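Bekstead Extends Bottle Return Program to All Residential Buildings

BEKSTEAD, 2020-08-20. The Bekstead Office of Public Works announced today that its bottle return program, which opened in January in the Prundar district, will be extended to every residential building in the city with a shared collection room. The extension brings 2317 households into the program.

Residents of the newly included buildings will receive a printed guide and a supply of liner bags before the first pickup. Collection will be carried out by Stekora, the contractor that has served Prundar from the start. Pickup will take place every two weeks, and building managers will be told their route number by letter.

"Prundar residents asked sensible questions and put up with a few changes of route in the early weeks," said Prasetyo Sumampouw, Director of Public Works. "The service we are offering the rest of the city is better for it, and I thank them."

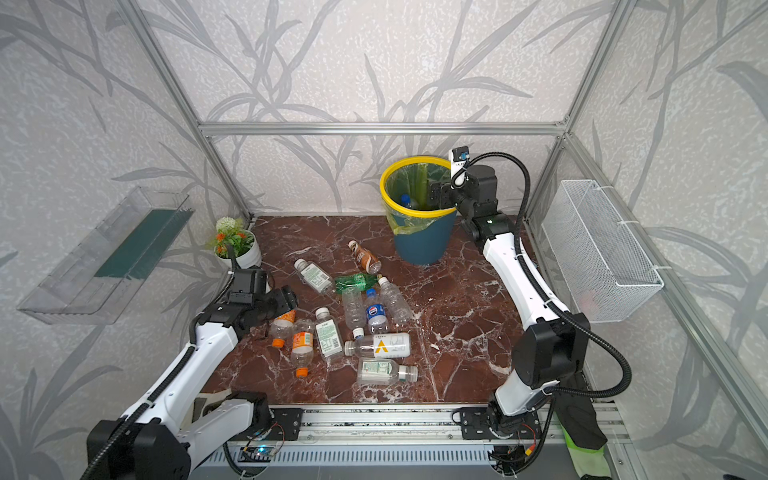 Do caps need to be removed before a bottle is returned?

Caps should be left on. Bottles are to be emptied and rinsed, and the cap screwed back in place, as the Khoo sorting plant separates caps and bottles after shredding.

The program accepts plastic drink bottles of any color, with or without labels. Containers that have held motor oil, paint or garden chemicals are not accepted and should be taken to the Khoo drop-off yard. Glass remains part of the existing curbside service, and its schedule does not change.

Under the agreement approved by the City Council, Stekora will provide and maintain the bins for a term of nine years. There is no separate charge to tenants. Owners of buildings without a suitable collection room may apply for a shared outdoor location with a neighboring property; applications are reviewed in the order received.

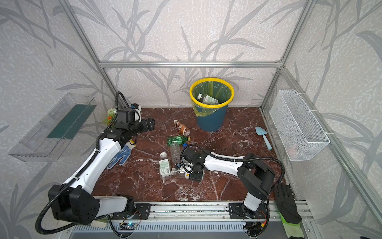

Building managers are asked to keep the path to the collection room clear on pickup days and to report damaged bins directly to Stekora. Replacement liners may be requested at the same time. Requests made by tenants will be passed on to the manager of the building concerned.

Printed guides in large type are available from the Public Works counter at Bekstead City Hall during regular business hours.

Media inquiries: Office of Public Works, Bekstead City Hall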